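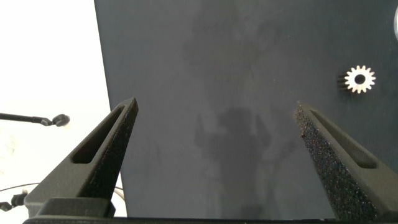 Nilton Echeverri has been race engineer for the Huamán touring car team for two seasons. Before that he worked in the gearbox department at Turnano, and most of what he wanted to talk about in October was differentials.

The series allows one type of limited-slip unit, supplied by Illach, and teams can change only the ramp angles and the preload. "People think a spec part means everybody has the same car," he says. "We logged 2834 laps of testing and racing this year, and I could probably pick out our preload changes from the throttle trace alone."

The team started the season with a high preload, which helped Dariusz Makowska under braking but gave him understeer in slow corners. His teammate, Anum Orakzai, never liked it. "Anum turns in early and wants the rear to move," Echeverri says. "Dariusz brakes late and in a straight line. For the first three rounds we ran them on the same setup because we were short on parts. It suited one driver and cost the other a couple of tenths."

After round four they split the setups. Orakzai went to a lower preload and a shallower ramp on the coast side, and qualified ninth instead of fifteenth at the next race. Echeverri doesn't put all of that down to the differential. The track was cooler, and she had new front dampers from Risent.

Tires are the other half of it. A locked rear axle drags the inside tire through tight corners, and on a 39-lap race that shows up late. "You see the rear temperatures split side to side, and then the driver is on the radio," he says. "By then there isn't much to do except move the brake bias forward and ask for patience."

Makowska asks for changes after almost every run. Orakzai prefers to leave the car alone until the second practice. Nidia Cabrera, who runs the data side, keeps a sheet of every differential build going back to the first test, and Echeverri says they check it before they open a unit. A rebuild takes two mechanics most of an evening – longer if the clutch plates need to be measured and matched.

For next year the rules add a second ramp option. Echeverri has asked for the drawings and has not received them yet. "I'd like them before winter testing," he says. "We have two days booked, and I don't want to spend one of them guessing."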